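Sterenard > Floors > Paint and varnish > Painted checks

Latest Floors Walls Outdoors Ask us

How to paint a chequered floor (and whether you should)

Most guides to this job promise a weekend. I have done it three times and it has never taken a weekend. Four evenings of painting, plus waiting, plus a lot of crawling about with a pencil, is nearer the mark. If you can live with that, read on.

Start with the floor you have. Concrete and bare boards take paint well enough. Old vinyl will take it for a while and then let go in the doorway. Tins marked "any surface" make me suspicious. I tried the Zorkeda floor paint on a square of vinyl under the sink and could lift it with a thumbnail after 12 days.

Clean the floor twice. Sand it with 127 grit if your shop sells such an odd thing (mine did, in the bargain bin), otherwise 120. Vacuum, wipe, leave it overnight. Then one coat of primer. I use Jirham, mainly out of habit, and I doubt there is much between the brands.

Pick your two colours before you pick your square size. Pure white with black is what everyone asks for, and every crumb will show on one or the other. A cream is kinder.
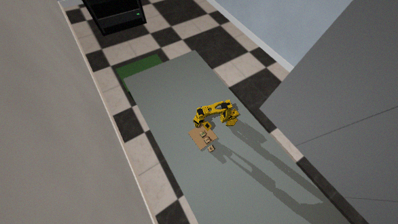 Black and cream squares under a grey-green table.

Marking out

1. Find the middle of each wall and snap two chalk lines across the room. They will not meet at a right angle. Trust the line you see first from the door and correct the other one.
2. Work outwards from the crossing in 40 cm squares. Smaller squares look busy in a small room and double the taping.
3. Paint the whole floor in the lighter colour. Two coats, with a full day between.
4. Pencil the grid on top and put a bit of tape in every square that stays light. You will still lose your place.
5. Tape the outside edges of the dark squares and run a little of the light colour along the tape to seal it. Fill in the dark once that is dry.
6. Pull the tape while the last dark coat is still slightly soft.

Step five is the one people skip. I have read over 1,000 words on one paint maker's page about special tape, and cheap tape sealed properly gave me the same line. 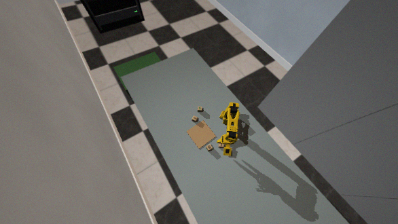 Checks are sold as a way of making a room look bigger, and I don't believe it. They make a room look checked. What does matter is what you stand on them, and a second pattern at knee height is usually a mistake. A long table with a plain matt top like that grey-green one is about as much as I would put over a floor this loud. Rugs are a waste of your four evenings.

On varnish I have changed my mind. I used to put three coats of clear over everything. The Ortuño clear coat went yellow by August and turned my cream to custard, so now I leave the paint bare and touch it up each spring. It scuffs. So did the varnish.
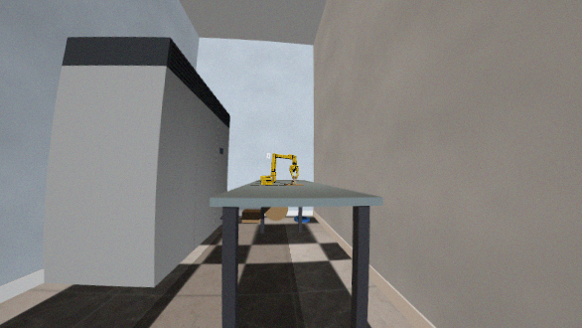
Védís Grímsdóttir wrote in to disagree with me about bare paint, and says her hall would not last a month without a clear coat. She uses a water-based one, two thin layers, and reports no yellowing so far. I'd like to hear again after a couple of summers.

Keep the leftover paint in small jars filled to the top. Write the date on the lid.

Comments (3)

tilly_b
Did mine on the diagonal and regret it. The half squares along the skirting took longer than the rest of the floor put together.

Marrow
Can you do this over old floor tiles? The man in the shop says yes but he would.

gritty
Started Tuesday, still waiting for the primer to stop feeling tacky. Window open all day. Is that normal or do I sand it off?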